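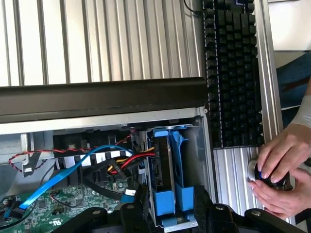 Stutavero is a folding desk sold to people who furnish holiday lets, and I bought two of them for the rental in Sestthorpe after a guest complained, in December, that he had been forced to answer email on the ironing board. The listing calls it "a full workspace in the footprint of a suitcase." I have owned suitcases. Still, a let without a desk now drops out of half the search filters, and the smaller bedroom has room for a bed, a chair and regret. Guests do bring serious equipment these days, and a desk has to cope with more than a laptop and a cup of tea. An open desktop computer, with its gray metal walls and a bright blue drive caddy standing up inside, takes a lot of flat surface, and the person working on it will want somewhere to put the side panel.

The Stutavero gives you a top 100 cm wide and 40 cm deep. The width is generous. The depth is what you get when a designer has heard of elbows but never met any. A laptop fits, a notebook fits in front of it if you type with your arms crossed, and a proper monitor pushes everything else toward your lap.

Assembly is none, in theory. You pull the legs down until they click. One of mine clicked on three legs and made a sort of cough on the fourth, and the Babaei support line told me to "encourage it." I encouraged it with a rubber mallet and it has behaved ever since.

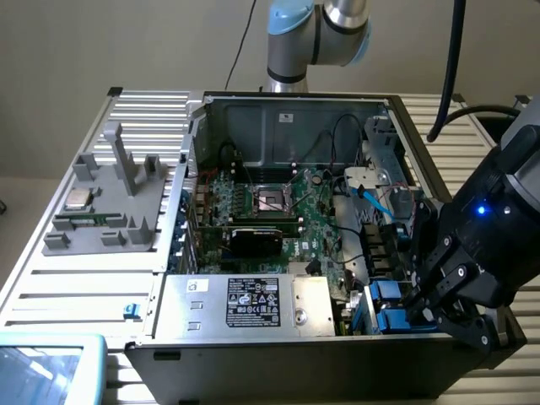 The finish is better than I expected at the price. I went for the color called Sidon, a brownish red that looks expensive in evening light and like a school corridor at noon. It wipes clean. Red wine came off after a night, coffee came off after a week, and whatever the family with the twins left on it came off with a plastic scraper and some bad language.

Stability is fine if you put the desk against a wall. Away from the wall it sways a little when you type, enough that one guest, Birger Öberg, wrote in the visitors' book that he had finished a report "at sea." He gave the place five stars anyway and has booked again, so I can't call it a commercial disaster.

Folded, it slides behind the wardrobe and sticks out by 2 cm. I have stopped seeing those 2 cm. The cleaner has not, and mentions them.

What I would like changed: rubber feet that stay on (I found one in the vacuum), a slot for cables, and a latch that can be opened by someone with normal thumbs. The instruction leaflet runs to 20 pages for an object with one moving idea, and the only page I needed was missing from the second box.

Would I buy it again? For a small bedroom in a short let, yes, and I'd buy it in gray. For the big room I've gone back to an ordinary table with four legs that have never been asked to fold. Guests eat on it, work on it and leave their keys under it.

Four stars for the desk, two for the leaflet.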